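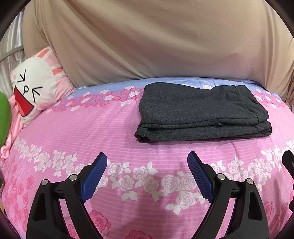 Girdale House Residents' Meeting
Minutes, 8/10/24
Held in the second floor lounge. Start 7:20 p.m. 14 residents present, plus the house manager.

1. Minutes of the June meeting
Accepted, with one correction. The June minutes say the folding trial was "welcomed by all." Several residents asked for this to read "discussed."

2. Folding trial
The manager reported that the trial has gone well. Asked what "well" meant, the manager said rooms looked neater. A resident asked whose rooms, and when they were looked at. No list was kept.

The trial asks everyone to fold knitwear into a wide, flat bundle on the bed before putting it away. Comments from the floor:
Thick knits don't stay flat. The lower layers roll at the front and the whole thing has to be done again.
Anything with a waistband ends up with one high end, whatever the handout says.
Folding on a soft bed is harder than folding on a table. The handout was plainly written by someone with a table.
One resident likes the method and has kept it up. Noted.

It was proposed to extend the trial for another 4 weeks. Residents asked what would be learned that isn't known now. Extension put to a vote and lost. People may fold as they like.

3. Bedspreads
Quote received from Clerness for plain replacement bedspreads, total $2,905. The manager feels matching covers would give the rooms a more finished look. Residents with patterned covers, roses included, said theirs were chosen on purpose and are not worn out. It was asked who would see the finished look. The quote does not say whether the fabric can go through the hot wash. Not approved. Manager to ask Clerness about washing, and about the price if only those who want one get one.

4. Storage
Botmont under-bed drawers: the sample sticks. The supplier says it will loosen with use. The meeting was not persuaded. Sample to go back.

5. Laundry room
Second dryer still out. Öberg has now given two repair dates and kept neither. Manager to get a third in writing.

6. Other business
Request for a folding table in the laundry room. Agreed, if one can be had for under $20 secondhand.

Closed 8:35 p.m.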